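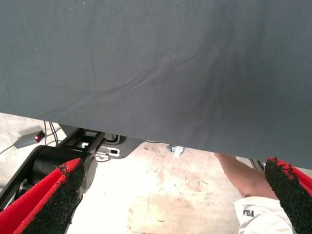
The Skondis Building, finally!

Blog > Buildings I Like > Skondis

I have walked past the Skondis Building maybe a hundred times on my way to the ferry, and on 4th December I got to go inside. What a place! It went up on the old Nirnus cannery lot, seven floors of rust-colored brick with these deep round-cornered windows, and from Ada Street it looks like a stack of radios.

The lobby is the best part. The floor is green terrazzo with bits of shell in it, and the stair curls up one side with a brass rail that somebody clearly polishes a lot. There are 674 glass bricks in the stairwell wall (it says so on a little plaque by the mailboxes), and in the late afternoon the whole thing glows – I stood there long enough that a man with groceries asked if I was lost.

Upstairs the hallways are a bit narrow and I'm not sold on the orange doors. The roof deck makes up for it. You get the water on one side and the Reddy grain towers on the other, and the wind is something else. Bring a hat.

They open it to visitors again in May, and I'm going back for the boiler room.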